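I have been trying to learn to swim since November, which at my age is less a hobby than a negotiation. The pool at Plidham opens at an hour I had only ever met from the other side. 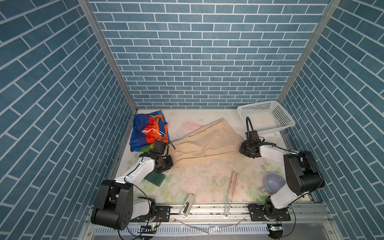 Filed under: Getting Wet, Grumbling

My teacher is Dinesh Sundaram, who is patient in the way of a man paid by the half hour. He says I have a natural float. I have paid for 4 lessons and so far the float is all I own.

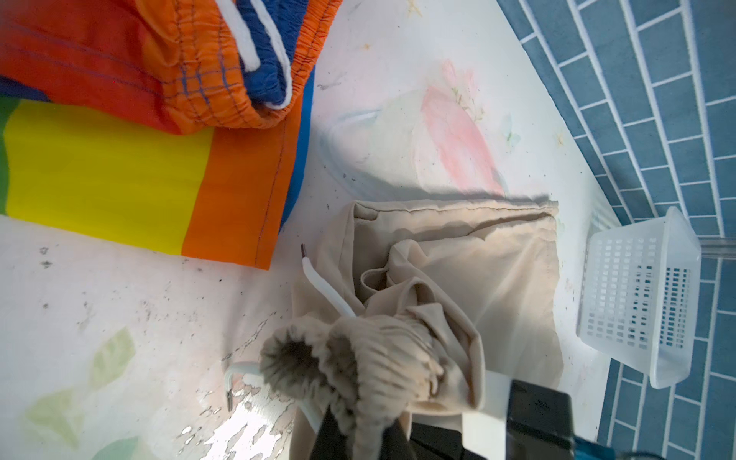 Orange, with a drawstring. Dignity sold separately.

Thursday's lesson was breathing. I have been breathing for years without complaint, but apparently I do it facing the wrong way

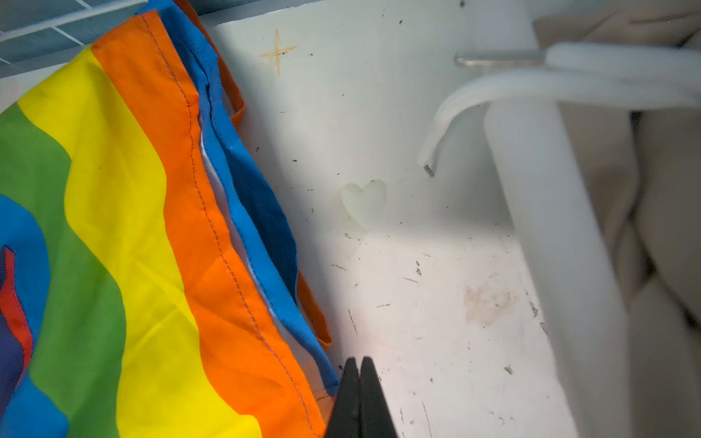
and should be turning my head to the side — like someone ignoring a neighbour. I swallowed a fair bit of Plidham.

Mei-kuen Chow, two lanes over, does 98 lengths before work and then eats a banana. 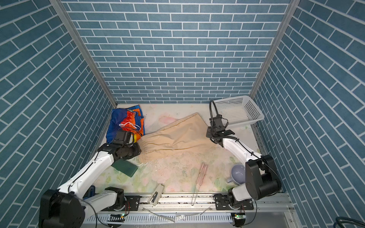

I managed one width, had a long think at the rail, and walked back. Next week we do legs.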